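On being a beginner after sixty

My daughter asked me last May why I was still paying for piano lessons when I already "know I will not be good." She did not mean it badly. She is a practical person, and she was helping me with my bank statements, and there it was, the same amount every month to the Treltham Music School. I gave her some answer about keeping the fingers moving. It was not a true answer, and I have been composing the true one in my head ever since.

My name is Jadwiga Stępień. I came to this country at thirty-four with two suitcases and an accounting diploma which was not recognized, and I worked for 28 years, most of them at the payroll office of a company called Vekside. Now I am retired. I have three grandchildren, a small garden with bad soil, and a great number of things I do poorly. I want to defend these things.

When I stopped working, everyone gave me the same advice: find your passion. They said it as if the passion was a pair of glasses I had put down somewhere. I looked for it very seriously. I took a class in watercolour and a class in Italian, I joined the walking club, I bought a bread machine. In each of them I waited for the moment when I would feel that this was the one. It did not come. What came was a kind of ordinary pleasure, on Thursday mornings mostly, when I sat with a brush and made a lake that looked like a blue plate.

For a long time I thought this pleasure was too small to count.

I think people of my generation have learned to be suspicious of doing something without a result. My mother knitted, but she knitted sweaters, and we wore the sweaters. My father fished, and we ate the fish. If you had asked them about their hobbies they would have looked at you with pity. So when I spend an hour on the left hand of a little waltz and the waltz is no better at the end, I hear my mother's needles in the next room.
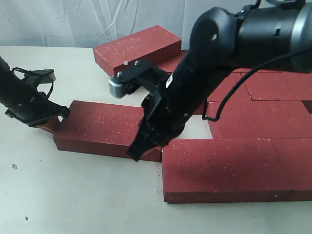

But my mother was good at knitting, and I have come to believe that this is where the trouble is. She did it from the age of six. She never had to be a beginner as a grown woman, with reading glasses and a sore hip, in front of other people. It is a different experience and I would argue it is a valuable one, perhaps more valuable than being good.

Let me tell about my teacher. Mrs. Trịnh is younger than my daughter and she has the patience of a much older person. At our first lesson she asked me what I wanted to play in the end. I said Chopin, of course, what else can a Polish woman say. She wrote it down without smiling. Then she opened a book for children, with a bear on the cover, and we played five notes for forty minutes. I went home so tired that I slept in the chair. I had not been so tired from thinking since I was studying for my citizenship test.

This tiredness is what I want to describe to my daughter. In payroll I was very good, and for the last ten years I was so good that I could do it while thinking about soup. I do not complain, it was honest work and it paid for the house. But I cannot remember those years very well. They are all one year. I remember nearly every week of the piano. I remember when the thumb finally went under, and I remember when the fourth finger refused for the whole of a winter.

Someone will say that I could simply practise more and then be good. This is what my brother-in-law says. He took up golf when he retired and he writes all his scores in a notebook, and he can tell you that he has played 259 rounds and what was the best of them. I have nothing against the notebook. But he comes home angry from a place with trees and ducks, after four hours in fresh air with his friends, and I ask myself what he has bought with his improvement. He has taken his job with him to the golf course. Even the shoes are polished the same way.
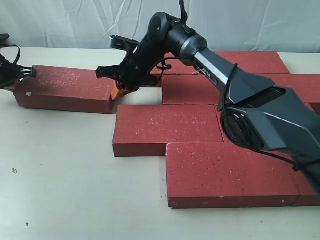 I should be fair and admit the other side. There is something a little comfortable in being bad, too. If you never try hard, nobody can say that you failed, and I have known people who hide in this. There was a woman in my Italian class who laughed so loudly at her own mistakes that she never heard the corrections. I do not recommend this. I think you must try properly, every time, and then accept what comes. It is a narrow path and I fall off it on both sides.

There is also the question of money, which my daughter was too polite to ask directly. I have counted. Last year my lessons cost 1,152 dollars, and this is a real amount for a pensioner. For that I could have flown to see my cousin, or repaired the fence. Not everyone can choose as I did, and I get impatient with articles that tell retired people to "invest in themselves" as if we all had the same wallet. The community centre at Pultetden has a choir that costs nothing, and the library lends ukuleles now, which I find wonderful. You can be a beginner quite cheaply. The fence, I admit, is leaning.

My grandson is 11 and he plays the trumpet in his school band. In the spring we discovered that there is one song we both can play, if I take it slowly and he waits for me at the end of the second line. He is not a patient boy in general. With his sister he does not wait for anything. But he counts for me with his foot, and when I get lost he plays the same bar again, without any comment, until I find my way in. I believe he does it because he is a beginner also, and he knows how it is. My daughter, who is good at everything she does, listens from the kitchen and tells us it is lovely. It is not lovely — the trumpet is too loud and I leave out most of the left hand.

I have not yet given her my answer. I am going to invite her to a lesson first. Mrs. Trịnh says she may sit on the chair by the window, and that she has a second copy of the book with the bear.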